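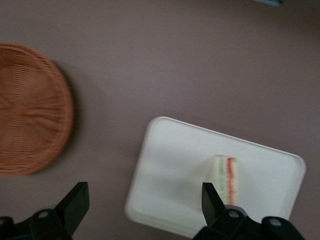
Thắng Từ says two cheap hygrometers will never agree and that I should stop reading them and go by smell. He wrote that under my last post, and I take the point, but smell is what started this and it does not give me a figure to work with.

The problem is a built-in linen cupboard on the south wall of the spare bedroom in a brick veneer house at Gurkalden. The cupboard is 600 mm deep. The shelves are 445 mm deep and sit hard against the back, which is the plasterboard lining of the external wall. There is no vent in the doors. Each winter the things at the back go musty: towels, two wool blankets, and anything woven from plant fibre. Wicker is the worst. I moved the wicker out to a table in the main room and left everything else in place so I could measure.

I have two hygrometers. One is a Tedex, digital, with a remote probe. The other is a dial type that came from Bạch when they were clearing out the old stock. Side by side on the kitchen bench the dial reads 11 points higher than the Tedex. In the cupboard the difference is smaller, which I do not understand. If the error were fixed I would expect the same gap in both places.

What I would like to know:

How do I check which one is right without buying a third?

Is the air in the cupboard damp, or is it only the back wall that is cold? Does the difference matter when it comes to fixing it?

Is it worth putting Clonine tubs on the shelves? The hardware shop recommends them and they are not cheap to keep refilling.

I rent, so I can't cut into the wall. The owner has said yes to small changes to the doors and shelves provided I ask first.

Posted by Nga Kiều, 3 May 2020
Tags: humidity, storage, mould, hygrometer, renting

Mariann Csonka

Take the calibration first, as the rest depends on it.

Use the salt test. Saturated sodium chloride solution in a closed space holds the air above it at 75 per cent relative humidity at normal room temperatures, and it moves very little with temperature. You need plain table salt, a little water, and a clear container with a lid that seals. Put the salt in a bottle cap or a small dish and add water a few drops at a time until it looks like wet sand. There must be undissolved salt visible the whole time. If it all dissolves you have added too much water and the reading will be too high.

Put both instruments in with the dish, not touching the salt. Close the lid and leave the container somewhere with a steady temperature. A cupboard in the middle of the house is fine. A windowsill is not. Give it overnight at least. Dial types can take longer to settle. Read both through the side without opening the lid and write down the difference from 75.

A dial type usually has an adjusting screw at the back. Turn it after the test, then repeat the test. Don't try to adjust the Tedex unless the leaflet gives a procedure. Write the correction on a piece of tape and stick it to the case.

The gap between two instruments is seldom constant over the range. You are seeing the slope of each one as well as its offset. A single salt point corrects properly near 75 and less well further away. For mould this suits you, as the humid end is the end you care about.

On the second point, it does matter. Relative humidity depends on temperature. Take room air at 20 degrees and 55 per cent. Cool the same air to 14 degrees with no water added and it sits near 80. Your cupboard can be holding exactly the same amount of water vapour as the bedroom and still have mould conditions at the back. Two readings will settle it:

Put the Tedex probe in the middle of a shelf, near the doors, and record temperature and humidity.

Then put the probe at the back, behind the folded towels, touching the plasterboard, and leave it for a night. Record again.

Look up the dew point for each pair in a table or an online calculator. If the dew points match, the air carries the same moisture in both places and the wall is simply cold. If the dew point at the back is clearly higher, water is getting in, and you should speak to the owner about the gutter, the brickwork or any plumbing in that wall. No amount of rearranging will fix a leak.

My guess is the cold wall. A south wall gets no winter sun, and stacked linen insulates the plasterboard from the heat of the room, so it ends up colder than the bare wall next to it.

For that case, bring the shelves forward so there is a gap of 30 mm behind them. You have the depth to do it. Fix a batten on the rear edge of each shelf to stop the linen sliding back into the gap. Then let air in at the bottom of the doors and out at the top. If the owner won't allow vents, take a little off the lower edge of each door and fit thicker bumpers at the top so they stand slightly open. Leave the bottom shelf half empty for the first winter.

Comments on this answer

Nga Kiều: The salt test is done. The Tedex read 73 and the dial read 82. I have adjusted the dial and it is back in the container. The probe goes behind the towels tonight.

Mariann Csonka: Two points low is good for that type. Add two to whatever it shows and leave it alone.

Wing-sze Tai: Does it have to be table salt? I only have the iodised one.

Mariann Csonka: Iodised is fine for this. The additives shift it by less than your instrument can show.

Hạnh Bùi

I'd just put the tubs in. We had the same thing in a wardrobe and used Clonine for a couple of winters, and it filled up with water so it must be doing something. Change them when they are full, and don't put them above anything you like. One tipped over on me and the liquid does not dry, it stays greasy and you have to rinse it out several times. It marked a leather bag for good.

Also air the blankets outside on a dry day. For wicker a soft brush and then a cloth with a bit of vinegar and water, but let it dry completely before it goes back. Don't soak it.

Comments on this answer

Mariann Csonka: A tub filling does not show that the cupboard got drier. With gaps around the doors it draws moisture from the bedroom and keeps doing so until the crystals are gone. It has a use in a sealed box. In this cupboard I would leave it until the shelves have been moved and the readings taken again.

Hạnh Bùi: Fair enough. Ours was a wardrobe with a proper seal.

Wing-sze Tai

Adding to what Mariann wrote. The cupboard is only half of it. Wherever the bedroom air goes, the cupboard follows, so look at what is putting water into the house. Things to check, in the order I would do them:

Clothes drying on a rack indoors. This is usually the largest source in a rented house. Put the rack in the bathroom with the door shut and the fan on.

The bathroom fan. Hold a sheet of toilet paper to the grille. If it doesn't hold, the fan is blocked or the duct has come off. Some of them discharge straight into the roof space, so ask the owner where it ends up.

An unflued gas heater. Burning gas makes water vapour, and there are other reasons not to run one in a closed room.

Spare bedroom door kept closed with the heating off. People do this to save money. The room goes cold, the humidity climbs and the cupboard goes with it. Leave the door open in the daytime if the rest of the house is heated and reasonably dry. If the rest of the house is damp, fix that first, or you are only moving moist air into a cold room.

A portable dehumidifier will work if none of this is enough. A 200 watt compressor model is adequate for a bedroom, though they lose output when the room is cold. Below 15 degrees or so a desiccant model does better but uses more power.

I would log a morning and an evening reading through to the end of July before deciding the shelves have worked. Autumn readings will flatter you.

Comments on this answer

Nga Kiều: The rack is in the spare bedroom. It has been there since we moved in. I will shift it.

Thắng Từ: I still say use your nose. But move the rack.

Nga Kiều: Probe result for Mariann. Both readings have the two points added. Near the doors it was 16.1 degrees and 66 per cent. Behind the towels, 12.9 degrees and 81 per cent. The calculator gives me 9.8 and 9.7 for the dew points, so I am reading that as a cold wall and no leak.

Mariann Csonka: Agreed. Ask the owner about the shelves.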